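Cold house, second winter 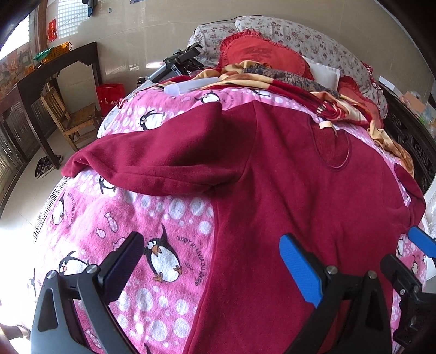

9 min read

OK so. Kettle's on, the hot water bottle is going, and I've got maybe an hour before I need to pick up the car from its service. Been meaning to write this since the first frost and kept putting it off because my fingers were too cold to type, which tells you most of what you need to know.

Second winter in Lalthorpe. Same house. Same single-glazed windows, same gap under the back door you could post a magazine through. Last year I wrote one very sulky post in July and then went quiet till spring. This year I've been a bit more organised about it and a few of you asked what changed, so, what changed.

First thing. Stopped trying to heat the whole place. Last winter I had the gas heater in the hallway going from breakfast till bed, on the theory that warm air would wander into the other rooms by itself. It doesn't. It goes up to the ceiling (three and a bit metres, lovely in January, thanks very much) and sits there. So the hallway is now just cold. It's a cold hallway. You walk through it quickly.

I live in two rooms from June to the end of August. Kitchen and bedroom. The lounge is shut, door closed, old towel rolled up along the bottom, and I go in there to get books and come straight back out. Felt like giving up for the first week. Then it just felt normal, and the kitchen got cosy in a way it never did when I was trying to be fair to every room.

Curtains. I know everyone says curtains. But I had the wrong ones, the thin cotton things that came with the house and stopped a good hand's width above the sill. Found a pair of heavy lined ones at the op shop, mustard colour, pretty ugly, 38 dollars for the two. Took them up by hand badly. One is longer than the other and I've stopped noticing. They go across at four in the afternoon whether it's dark yet or not.

The trick I hadn't worked out is that they need to touch something at the bottom. Floor or sill, doesn't matter. Otherwise the cold air just pours down behind them and out over your feet. I put a row of old cushions along the kitchen one and it made more difference than the bubble wrap on the glass did. (The bubble wrap works too. It looks terrible. You spray the window with water and stick it on, bubble side in, and it mostly stays up apart from the one over the sink, which slides down every few days and ends up in the dishes.)

Bed. Right. Everything goes on the bed. Sheet, doona, wool blanket under the doona and not on top, then whatever fleecy thing is going on top of that. Someone in the comments last year told me to put wool UNDERNEATH me as well and I ignored it for ages, and I'm sorry, you were right. An old wool underlay under the bottom sheet. I was losing half my heat into the matress. Went from two pairs of socks to one.

Hot water bottle in at nine, me in at half past. I had one perish on me in May, right along the seam, and that was a bad night. Check the date on yours. There's a little flower shape moulded near the neck with the year in the middle, mine was very old.

Fleece over wool or wool over fleece — I've gone back and forth on this. Where I've landed is thin merino against the skin, then a fleece jumper, then if it's dire the big cardigan with the burn on the cuff. Fleece dries overnight on a chair even in this house, which wool flatly refuses to do. Drying is half the battle. More than half. Nothing dries here between June and September.

Which brings me to damp, the real enemy, and I should have started with it. I spent all last winter sealing every gap I could find and then wondered why there was black stuff growing behind the wardrobe. You have to let the wet air out. I hate it but you do. Ten minutes, front window and back window open at the same time, middle of the day when it's as warm as it's going to get. Then shut everything and put the heater on. Every day, even when it's raining. Wardrobe pulled out from the wall a bit so air gets behind.

I bought a dehumidifer in the end. A Viltulier, second hand, the small one. Loud. Sounds like a fridge that's upset about something. But I emptied close to 2000 ml out of it the first day and then stood there looking at the tank feeling a bit sick. That was in the air! I was breathing that! It runs in the kitchen with the clothes horse while I'm at work and in the bedroom for a bit before bed.

Also tried one of those plug-in heaters, the Flivlow, the one that goes straight into the wall socket. Don't bother. Warmed a patch of skirting board very nicely. Took it back.

Food, quickly. Soup obviously. Oven things, late in the day, and leave the door open once it's switched off (no small kids here, use your head). The bakery on the corner, Havlíček, does a dark rye that keeps all week and makes toast you could roof a shed with, in a good way. Toast is basically a heating appliance as far as I'm concerned. Porridge with the milk powder stirred in. I've drunk more than 100 cups of tea since the start of the month and I'm not going back to check.

Things still not fixed, in no order. The back door. Bought the brush strip, haven't put it on, need to borrow a drill. The bathroom, which is hopeless, there's a vent that doesn't close and I've asked the agent twice. The floorboards in the bedroom near the window where you can feel the wind come up. Rug on top for now. Might stuff the gaps with string, I read about that somewhere, has anyone done it? Does it come out again when the boards move? And what sort of string?

Bills: down. Won't put the number up because last year's was embarassing, but it's down by a decent chunk and I've been warmer, and that still seems wrong to me.

Have to go, car place shuts at five. Will do a proper post on the curtains if I can find the photos from when I was hemming them. And yes I'll write down the soup.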